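Home | Menus | Jobs | Contact

Dish room attendant, Hawthorne canteen

Hi, I'm Tanner, and I run the dish room at Hillico. Trays come back, the robot arms clear them, and I need two more people to work alongside!
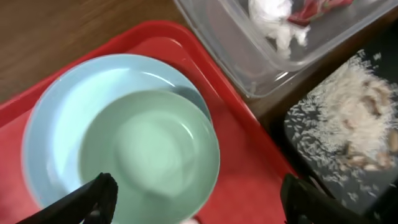
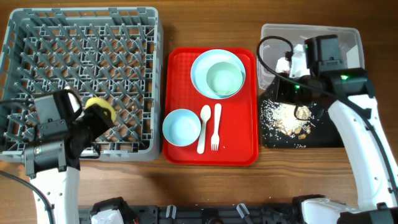
I used to scrape 200 trays a shift and my wrists hated it. Now the job is more watching, restocking racks and stepping in when something gets stuck — plus chatting with the lunch crowd, which I missed. No robot experience needed, I had none. Three shifts a week, meals included. Come say hi by Tue 3 April.

We use cookies. OK

© Hillico | Contact | Back to top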